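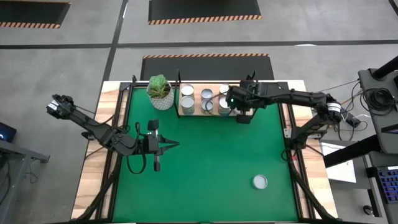

Cans on the wood tray, succulent to the left.

# About Jevgate

We make shelves for canned food. Small ones. Black metal rack, wood board, goes on a counter or inside a cabinet. Been at it 5 years, still small, still answering our own phone.

Page updated 1/2/24. The old one still had the old shop address on it, sorry to anybody who drove out there.

## How it started

Waldemar Kurek had a pantry you couldn't find anything in. Deep shelves, cans three rows back, soup from who knows when. Bought a plastic riser, it bowed in the middle. Bought another. Same. So he welded a frame out of scrap bar, laid a board across it and put the beans on top. Worked fine. His sister wanted one. Then her neighbor.

First batch for sale was 200 racks. Took most of a year to sell them, mainly at weekend markets and one hardware store that let us have the end of an aisle. Second batch was 300 and went a lot quicker. Word of mouth, mostly.

## What we make

**The Lins.** Our main rack. Open frame, a post at each corner, bar across the top, one board. Open on all sides so you can reach in from wherever. Most people keep tall cans at the ends and short stuff in the middle, but do what you like, it's your kitchen.

**The Dandari.** Same idea, wider, for people who buy by the case. Heavy. Gets shipped in two boxes and they don't always show up on the same day. Wait for both before calling please.

**Spare boards.** Wood, sanded, oiled once before they go out. Oil it again when it looks thirsty. Any cutting board oil from the grocery store will do.

We used to do a spice rack too, the Prernevora. Stopped last March. Too fiddly to pack, and the little jars kept tipping. If you have one and a foot comes off, write to us, we've still got a drawer full of feet.

## How we like a shelf to look

Gets asked alot so:

- Labels to the front. All of them, even the boring ones.
- Older cans forward, new ones behind.
- Fruit with fruit, vegetables with vegetables. Fish on its own.
- Boxes and soft packages at the far end where they can lean on something.
- Leave a gap for your hand.
- Don't stack on the top bar. It's a handle, it was never meant to be a shelf.

We set up a lot of shelves ourselves before a design goes out. Load it, unload it, swap the tall ones and the short ones, see what's annoying. If getting the back can out means moving the front one twice, the board moves up or down and we go again. 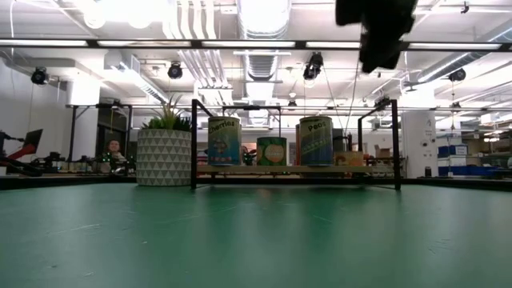
**Can I put the rack in a cabinet under the sink?**

It will fit in most of them, but the board doesn't like drips, so somewhere dry is better.

## Who we are

4 of us. Waldemar does the frames and most of the worrying. The rest of us cut boards, pack, answer mail, drive to the post office. Everybody packs before the holidays. No showroom at the moment, though you can pick up an order at the shop if you write ahead and we know your coming.

## Getting in touch

Email is best. Phone is okay in the mornings. Put the name of the rack in the subject line and, for custom sizes, the inside width of your cabinet. Inside, with the doors open. Measure it again before you hit send.

Returns: 30 days, keep the box.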